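January, late, typing this between loads of dishes so excuse the mess.

Snack table update! I keep getting asked how I set mine up for game nights and open afternoons, and the answer is always the same – trays, baskets, done. No cooking. I do it in the time it takes the coffee to run through.

Started with the sandwiches this time. Triangles, soft white bread, wrapped in clear film so they don't dry out. Cut first, then wrap. I did it the other way once and teh filling went everywhere.
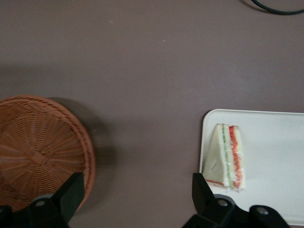
*Wicker on the left, white tray on the right, sandwich still in its wrap.*

I like a bit of wicker next to all the plain stuff. Warms it up. Mine are all different, none of them match, got the last one out of a bargain bin at Daly. The round ones are good for a single sandwich, the oval one is better for piling things in.

Rest of the table, quick:

- packets together on a white tray, yellow ones and teal ones on one side, bags of rice crackers on the other
- foil-wrapped things in the oval basket, just stacked up
- pastries in the clear container, at the back corner so people have to walk past everything else first
- Cokes on the acrylic rack, two levels, so the back row isn't hiding
- one beige tray left empty in the middle – that's where you build your own plate of stuff

The empty tray is the bit I'd fight for. People need somewhere to put things down while they're choosing. Before that they just sort of hoverd.
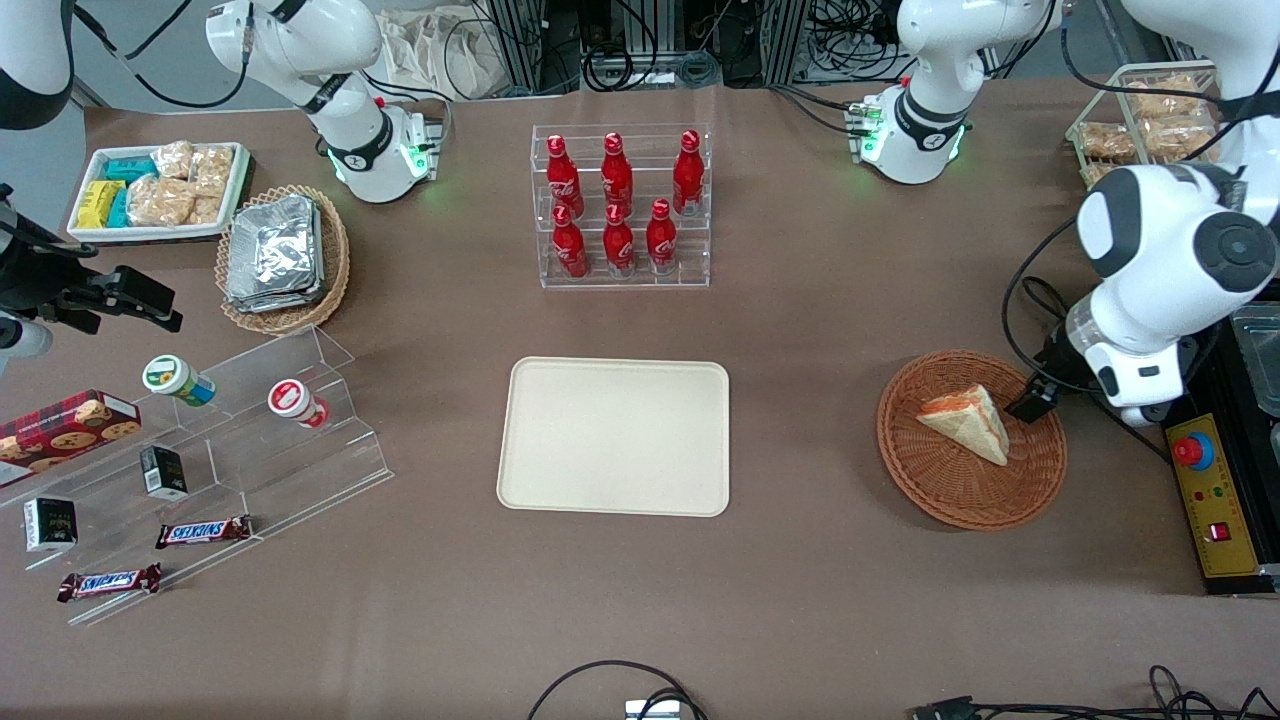
## What I'd change

Smaller basket for the foil packets. Napkins!! Forgot them again. And I'd like a second bottle rack, Miment had one for 40 dollars and I dithered and now it's gone. Will try Wiltum next week.

Ok, dishes.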